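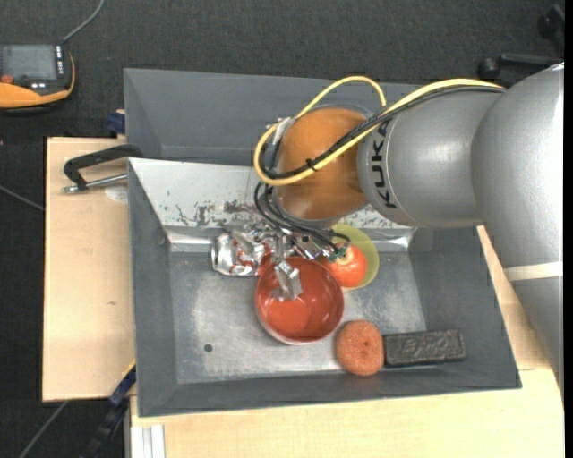 I've had the Kedo recording kit for 3 months now, long enough to have opinions! We use it to log pick demos for a grasping model, all on our KUKA, and it mostly stays out of the way. You hit start, guide the arm through the pick, hit stop, type a label. On a good afternoon I get 60 usable demos, which beats the 39 I used to manage with our old scripts.

My favorite part is the replay view - you can scrub through a pick and toss the bad ones right there (Mohit Tripathi showed me the shortcut, and I use it constantly). Round stuff like bowls and tomatoes gets tossed a lot, crushed cans even more.

Gripes? The export is slow once a session goes past 50 demos, and labels can't be edited in bulk, so one typo means a lot of clicking. The manual also skips the time sync setup completely. I ended up emailing support and got a nice clear answer the next morning.

I'd buy it again, but I'd wait for the October update if you need bulk labels.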